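Brarnix Technical Institute
Automation Maintenance, Unit 9: Setup and Care of a Hand-Held Gripper Station
Course handout, revised December 26, 2023
Prepared by Milagros Insaurralde, with shop notes by Ignacio Carrasco

Purpose of this unit

This handout covers the setup, daily care and first-level repair of the paired hand-held gripper station in the Flendthorpe lab. Students are expected to have read it before their first station period and to bring it with them. The electrical safety rules from the opening unit of the course continue to apply and are not repeated.

The station consists of two hand-held grippers, one for each hand, a work table, and the cabling that joins the grippers to the recording computer. An operator performs a task with the grippers, and the computer stores jaw position and hand motion together with the video. The recordings are later used to train an arm fitted with the same type of jaw. A fault in a gripper is therefore a fault in every recording made with it, and a jaw that reads closed when it is slightly open will teach the arm to hold things slightly open.

Students maintain the station. They do not alter the recording software, and they do not change the jaw calibration file without a signature from the instructor on duty.

Setting the table and floor

Begin with the floor. Walk the full path around the table and check that no cable crosses the place where the operator will stand. Floor cords should be held by tie-downs. A tie-down that has lifted is to be replaced, and the old adhesive scraped from the carpet first.

Next, check the table. Press on each corner in turn. If the top rocks, correct the leg adjusters before anything is placed on it; do not use folded card or tape under a foot. Wipe the top with a dry cloth. Solvent wipes leave a shine that shows in the recordings and takes several days to wear off.

Check the stands last. Every leg must be fully spread and every collar tight. A stand that has been moved is to be reported to the instructor, who will decide whether the cameras need to be registered again. Students should not attempt to put a stand back by eye.

Mounting and cabling the grippers

Each gripper carries a metal mounting plate on top. The plate locates the tracking unit, and its screws are the most frequent source of trouble on the station. They are to be tightened with the torque driver kept in the station drawer, set to 2 on its scale. Tighten in rotation, a little at a time. A plate drawn down hard at one corner will sit at a slight tilt, and the tilt appears in the data as a constant error in wrist angle. This error is difficult to find afterward.

Connect the cables with the computer off. The left gripper goes to the port marked with white tape and the right gripper to the unmarked port. If the two are exchanged, the software will start without complaint and record each hand under the name of the other. Mr. Carrasco's rule is to close the left jaw once after every start and watch which trace moves on the screen. The rule applies to instructors as well as students.
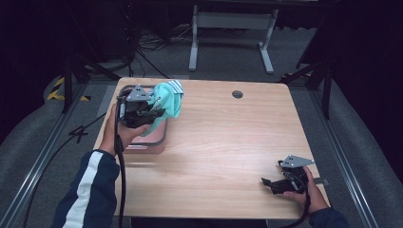
Cable routing is the part of setup that new students most often rush. A cable that pulls on the gripper changes how the operator moves, and a cable under tension will in time break at the point where it enters the housing. Each cable should leave the gripper with enough slack for the operator to reach the far side of the table and to turn the wrist fully in both directions. The preferred route for the left hand is the one in use here, with the cable running down along the hand and forearm and away from the table, so that it stays clear of the tray and of the cloth held in the jaw. The right cable may hang from the gripper toward the near side of the table, provided that it does not catch on the corner when the hand moves inward. After routing, the operator should make the full reach twice with empty jaws before picking anything up.

The jaw check

The jaw check is done at the start of every station period and again after any repair. It has four steps and should be done in the order given.

1. Inspect the fingers. Look along the gripping faces for cuts, lint and flattened areas. Lint is removed with a soft brush. Do not use compressed air, which drives fibers back into the slide.

2. Open and close each jaw slowly through its full travel. The motion should feel the same all the way. A rough spot near the closed end usually means thread or lint in the slide. A rough spot in the middle usually means a worn guide and must be reported.

3. Read the closed value. With the jaw fully closed on nothing, the number on the screen should match the number on the card in the drawer. Write both in the log, even when they agree.

4. Close the jaw on the test cloth and lift it clear of the table. Hold the cloth still and watch the trace. A trace that drifts while the hand is steady points to a loose sensor connector.

Soft goods are used for the last step because they are the most demanding items the station handles. A rigid block will stay in a worn jaw that would lose a thin cloth. The test cloth should be kept with the station and not used for cleaning.

Routine care

The fingers are replaced on a count of closures, which the software keeps for each gripper separately. Replacement is due at 2,000 closures, whatever the fingers look like. Both fingers of a jaw are changed together. A new finger set against an old one closes off center and puts a side load on the slide.

Slides are cleaned whenever the fingers are changed. Withdraw the retaining pin, remove the fingers, brush out the channel and wipe it with a lint-free pad. The slides run dry - no oil or grease of any kind is to be applied. In August a well-meaning application of light machine oil to the left gripper was followed by a week of gummed lint, and the slide had to be replaced.

Connectors are to be examined at each finger change. Hold the housing, not the cable, when separating them. A connector with a bent contact is to be tagged and set aside for the instructor. Straightened contacts have not lasted.

A worked fault: log entry 597

The following case is taken from the station log and should be read with care, as a similar fault will be set in the practical.

The operator reported that the right jaw "jumped" during a folding task. The closed value matched the card. The slow open-and-close test was smooth. The cloth test gave a steady trace with the hand held in front of the body, and the student on duty, reasonably enough, recorded the gripper as sound. The fault returned within the same station period.

Ms. Insaurralde repeated the cloth test with the wrist turned fully outward. The trace dropped to zero and came back as the wrist was returned. The cable was exchanged with the spare, and the test was repeated with the wrist in both positions. The trace held steady. The removed cable was opened at the strain relief and a conductor was found broken inside sound insulation.

Three points should be noted. The fault appeared only under bending, and a test made in one position could not have found it. The cable was exchanged before the gripper was opened, which is the correct order when either could be at fault. Finally, the recordings made earlier in the period were marked as suspect and held back from use. Students sometimes regard this last step as office work. It is part of the repair, and a repair entered without it will be returned.

Writing the log

Every entry must give the gripper (left or right), the closure count, the closed value before and after, the work done and the initials of the person who did it. State what was observed before stating what was believed to be the cause. "Trace drops to zero with wrist turned out" is useful to the next reader. "Bad cable" is of little use until the cable has been proved bad.

If nothing was found, the entry should say so and list the tests made.

Shutting down

Open both jaws before switching off. Shut down the computer, wait for the screen to go dark, and then separate the cables. Coil each cable in wide loops and hang it on its own hook. Place the grippers in the padded case with the mounting plates upward - the foam is cut for this position only, and a gripper forced in the other way will rest on its fingers. Return the torque driver, the brush and the value card to the drawer.

Preparation for the practical

Students will be asked to set up the station from the padded case, complete the jaw check on both grippers, find one fault and write the log entry. Notes are permitted, including this handout. Spare cables and finger sets will be on the bench beside the Acuña cabinet. Questions about the practical should be brought to Mr. Carrasco in the lab office before the station period begins.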